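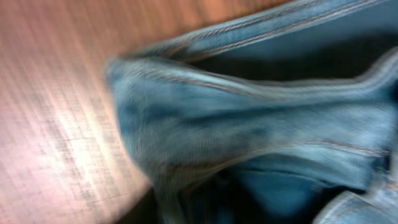
How often should you wash jeans?
Every five to ten wears is enough for most people, sooner if they smell or have dirt on them.

Home Forums Laundry & Clothes Care New Posts Search Log in

We use cookies to keep you signed in and to count visits. Accept Manage settings

Jeans: how long between washes, and how do you dry them?

mulga_flat
I've got four pairs on rotation and my partner reckons I'm ruining them by washing after every second wear. I do them on warm with the towels. Two pairs have gone pale along the side seams and one has shrunk in the leg. Is it the washing or the drying? They go in the dryer in winter and on the line the rest of the year.

tubs95
Both. Towels are heavy and they rub the colour off. Wash jeans with other jeans, inside out, cold, zip done up. I'd stop using the dryer altogether. The shrinking will be from that.

kettlewood
Agree on cold and inside out. Don't agree on leaving them for ten wears. I work in a commercial kitchen in Nidalthorpe and mine get done every shift or the fat sets in. Depends what you do all day.

mulga_flat
Office job, so no fat. Bit of gardening on the weekend but I've got old ones for that.

tubs95
Then you're washing them far too often.

dampcorner
What detergent? I was on Prorov powder for years and it left white streaks on anything dark. Switched to Josodano liquid and the streaks stopped. Same machine, same cycle.

kettlewood
Powder streaks because people overfill the drum. I still use Prorov, half a scoop, no problem with it.

dampcorner
I wasn't overfilling. Three pairs in an 8 kg machine.

rinsehold
Cold water is more likely the cause. Powder doesn't always dissolve in a short cold cycle. Dissolve it in a jug of warm water first or go to liquid.

As for line drying, hang them by the waistband in the shade, inside out, pockets pulled through. Full sun will fade the outside faster than the wash does. Mine take most of a day in June, and I finish them on an airer near the heater.

mulga_flat
I peg them by the cuffs. Does that matter?

rinsehold
Not much. The weight of the waistband pulls some of the creases out. You do get peg marks on the hem.

shedlight
Has anyone got the Shao heated airer? It was $399 when I looked and that seems steep for a rack.

tubs95
I have one. It dries shirts overnight but the waistbands on jeans are still damp in the morning. Wouldn't pay full price again.

mulga_flat
I'll skip that. Going to try cold, inside out, no towels, and see how the newest pair holds up.

Reply to this thread Next thread Back to Laundry & Clothes Care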